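Wartime notebooks of a Prairie cook will be published in June

16 March 2026
By Britt-Marie Løken, Olstead Local History Society

OLSTEAD – The Olstead Local History Society has the pleasure to announce that the wartime notebooks and letters of Anton Dalen, army cook and later baker in our town, will be published as a book in June. The title is "Flour for the Company", and the publisher is Adari Press. It is the first time that these papers can be read in full outside the family.

Anton Dalen came to Canada as a young man from the farm Darkovholm, where his parents had a small mill. He worked on the railway and in a logging camp, and when he enlisted in 1916 he was already known as a man who could bake bread in bad weather. He served overseas as a cook with a forestry company, first in Scotland and afterwards in France, and he returned to Olstead in the spring of 1919.

During this time he filled three notebooks. He also sent 54 letters home, most of them to his sister Ingrid, who kept them in a biscuit tin together with his pay book. The notebooks are written partly in Norwegian and partly in English, and it happens often that the language changes in the middle of a sentence. For the book everything has been put into English, but the Norwegian passages are marked with a thin line in the margin, so the reader can see where he left one language for the other.

The notebooks contain very little about battle. Dalen was mostly some distance behind the front, and he wrote about what was near to him: the price of onions, the quality of the firewood, a stove door that did not close, the colour of the water in different villages. He was strict in his opinions about tea. On one page from the winter of 1917 he writes, "The new flour is grey and smells of the sack. I made 3 batches and was ashamed of two." On another he reports that an officer praised his pea soup, and he adds that the officer had been walking since morning and would have praised a boot.

The letters to Ingrid have another tone. He asks about the horses, he asks if the neighbour has paid for the fence, and he gives instructions for the garden which she, according to her own notes on the envelopes, did not follow. Her notes are also printed in the book.

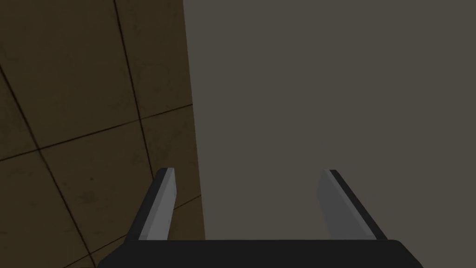
The two fingers of a gripper, seen from behind. Computer rendering.

The work with the papers was begun by the society in 2021, after Dalen's granddaughter had offered to lend them to us. The pencil writing was in many places weak, and one notebook had got grease on nearly every page. The pages were scanned at the public library in Olstead. After this they were transcribed line by line and compared again with the originals by a second reader. Where two readers could not agree on a word, both readings are given in a footnote.

"I had expected to be finished in one winter," says Britt-Marie Løken, editor of the book. "But he had his own shortenings for everything, and he spelled the French villages as he heard them. There is one place name that I have looked for on maps for a long time, and I have still not found it. If some reader recognizes it, I would be very grateful to hear."

The book has an introduction on the forestry companies and their camps, a map of the places which have been identified, and a list of persons. About 20 pages are given to Dalen's recipes. He wrote them for large quantities, and they are printed unchanged, with the weights in pounds. A smaller version of his rye loaf has been tried out in a home oven and is added at the end. It needs more salt than he says.

Some passages have been left out after the wish of the family. They concern persons in Olstead with living descendants, and they have no connection to his service. Each omission is shown by brackets in the text.

After the war Dalen opened a bakery on Station Street, which he ran until 1951. Many older residents will remember the building, although the shop window has since been bricked in. He did not speak much of the war, and his granddaughter has told the society that she did not know of the notebooks until the house was to be sold.

The book will be launched at the Olstead library in June, with a reading from the letters and with coffee. The exact day and hour will be announced on the notice board of the library and in the society's newsletter. One of the notebooks and a selection of the envelopes will be shown in the glass case by the entrance during the whole summer. The other notebooks are too fragile to be put in the light and remain in storage, but researchers can ask to see the scans.

"Flour for the Company" will be sold at the library desk and by mail order from Adari Press. Members of the society can reserve a copy in advance, and reserved copies should be picked up at the launch. Review copies are available for newspapers and journals upon request.

The society also continues to collect letters, diaries and photographs from both world wars with a connection to the Olstead district. Owners may keep their originals, as we need to borrow them only for scanning.

Media contact:
Britt-Marie Løken, editor
Olstead Local History Society, care of the Olstead Public Library

Recent news from the society
- Names on the Olstead cenotaph: corrections to the list
- Help wanted with reading old Norwegian handwriting
- School register from the Darkovholm family donated
- Winter newsletter now at the library desk
- Annual meeting: minutes and accounts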